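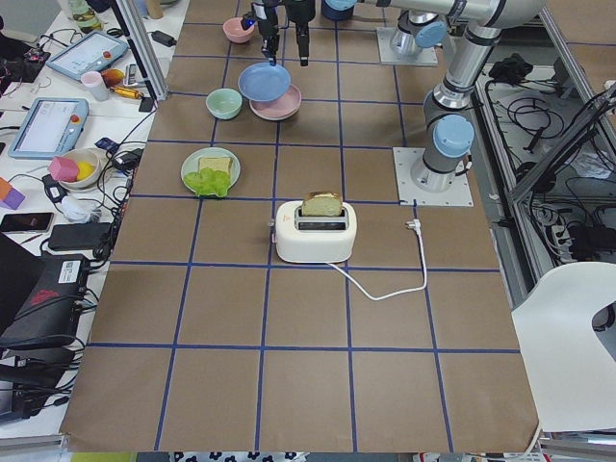
Reply from Makstead support: please confirm whether the lever stays down with the plug out of the wall. On most two-slot models it should not latch without power.

Ticket 584, toaster, breakfast set. Reading time: 2 minutes

Confirmed. With the plug out, the lever does not latch. With power on, it latches and releases after 13 seconds at every browning setting. Crumb tray emptied, no change. Same result on a second outlet.

Bread stock is Nostach white, square slice. A slice left in the slot sits high enough to lift out by the crust, so the carriage is returning to the top.

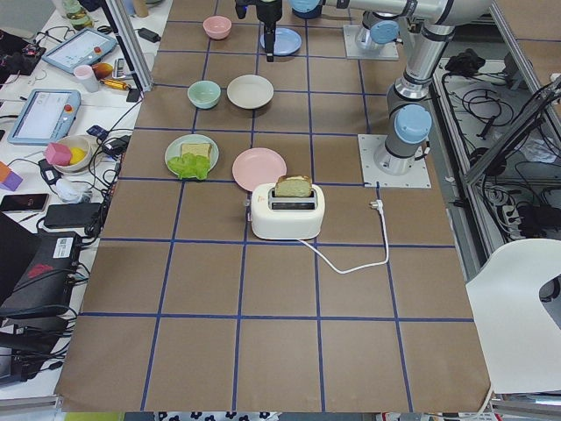 Cord checked along its full length for nicks and kinks, none found. Plug pins are straight. Plates and bowls stay on the table during testing; the lettuce plate is kept clear of the cord.

Next step: replace the timer board, part on order from Ansah. Unit stays unplugged until it arrives. Status: open, waiting on part.

This site uses cookies to keep you signed in. Accept | Settings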